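Running a Racquet Sports Tournament
Unit 4: Draws, seeding and court scheduling
Instructor: Jonalyn Bautista

Read this before the September session. Bring the blank draw sheet from Unit 3 and a pencil. We will fill in the Carnlow draw together and then you will do the Brurnlow one on your own.

1. Choosing a format

The format depends on how many entries you have, how many courts you can get, and how many matches a player can reasonably play in a day. In a single knockout, half the field goes home after one match. Players who have driven a long way do not like this, and clubs hear about it. A knockout with a consolation draw gives everyone at least two matches. A round robin gives the most play but uses the most court time.

The number of matches in a knockout is always one less than the number of entries. In a round robin, multiply the entries by one less than the entries and divide by two. A round robin of 9 players is 36 matches. The same 9 players in a knockout need 8. Work this out before you promise a format on the entry form.

2. Seeding

Seeds are placed so that the strongest players cannot meet early. With 4 seeds, the first goes at the top of the draw and the second at the bottom. The third and fourth are drawn by lot into the two remaining quarters. Everyone else is drawn at random.

Use one ranking list and state its closing date on the entry form. The Emton Open used the list as it stood when entries closed, then changed two seeds after a phone call from a coach. Three clubs complained. The referee was within the rules but had nothing in writing to point to.

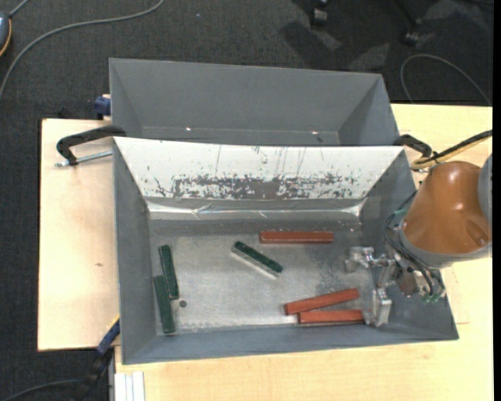
If a seed withdraws before the draw is published, move the others up and seed the next player. If the withdrawal comes after publication, leave the draw alone and put a reserve in the empty place.

3. Byes

When the entries do not fill the draw, the spare places become byes. Subtract the entries from the next power of two. With 13 entries in a draw of 16 there are three byes. They go to the top seeds in order. Do not place two byes against each other in the first round.

4. Court scheduling

Start with the time per match, including warm-up. For club squash, 45 minutes is a safe figure. For doubles, allow an hour. Then check the rest period. Our house rule is 90 minutes between the end of one match and the start of the next for the same player.

Schedule the consolation matches at the same time as the main draw. People often leave them until last and find the courts are gone by 6 p.m.

Leave one open slot on each court in the early afternoon. A long five-game match in the morning will use it up.

5. Entry fees and the budget

The Brurnlow event has a court hire bill of $3,000 and a sponsor paying $1,000 from Sepp. The rest has to come from entries. Balls, referee expenses and trophies are on the separate sheet. Set the fee from a low estimate of entries.

Homework

Draw up a knockout with consolation for the Brurnlow entry list. Mark the seeds and byes. Write a court schedule for it using four courts, starting at 9 a.m., and note any player whose rest period is under 90 minutes. Hand in the draw and the schedule on separate pages with your name on both.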